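Keeping Factory and Road Odors Out of the House

Homes downwind of a processing plant, a feed mill or a busy truck route pick up odor in two ways: through gaps in the building and through fabric carried in from outside. Deal with the gaps first.

Close the windows on the windward side before the plant's discharge hours. Most small units vent in the early morning and again after 6 p.m. Keep a written log for 30 days, with the hour, the wind direction and the strength of the smell on a scale of one to five. The same log is useful later if a complaint goes to the local pollution office.

Seal the frames with closed-cell foam tape. Gralum tape in the 11 mm width fits most older wooden sashes. Clean the surface with rubbing alcohol, let it dry, and press the tape down without stretching it. Stretched tape shrinks back and opens a gap at the corners.
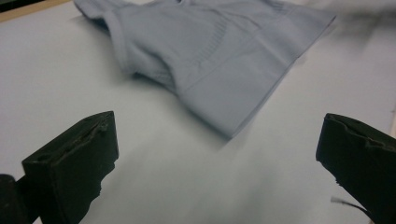
Door sweeps come next. A gap of a quarter inch under an outside door lets in more air than a poorly sealed window. Cut the sweep slightly short of the door width and screw it on with the door closed.

For fabrics, do not line-dry on bad days. Clothes that already smell should be soaked for 30 minutes in cool water with half a cup of baking soda per gallon, then washed as usual. Avoid fabric softener, which leaves a coating that holds odor. Dry fully before folding. Store clean items in a closed drawer or a lidded bin.

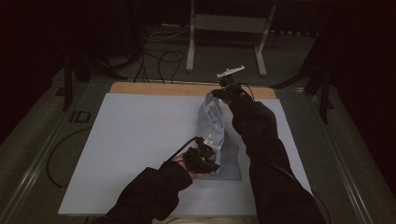 Eleri Lougher writes that the soak did little for her curtains until she doubled the time and rinsed twice. She also asks whether white vinegar can go in the same bucket.

It should not. The two neutralize each other and leave mostly salty water. Use the vinegar in the final rinse, half a cup per load, and never with chlorine bleach.

Carbon filters in a room air cleaner should be replaced when the smell returns with the unit running on high. Washing does not restore them.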